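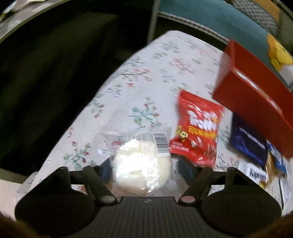
Snacks between the open jaws of the hand-held gripper, on the table with the flowered cloth.

I went to the Primilard open day in March expecting to be sold something, and for the first hour I was. The head of the Listomberg project, who asked not to be named, was more careful.

"People want to hear that it's ready," she told me. "It's not ready. Right now a person does the job with the gripper in hand, and we record how they do it."

How many times? About 2000 so far, she said, mostly with packaged food. I asked why anyone should be impressed by a machine learning to pick up a bag of candy.

"Pick one up with two stiff fingers and tell me it's easy. A bag slides and it folds. A carton doesn't."

The brochure promises a working arm in 60 days. She winced when I read that line to her. "I didn't write it."

What about success rates? In their last test the arm managed 69 percent of its grasps. I said I wouldn't keep a cashier who dropped the rest - she said neither would she.

"Come back when we've tried it in a real kitchen," she said. She wouldn't give me a date.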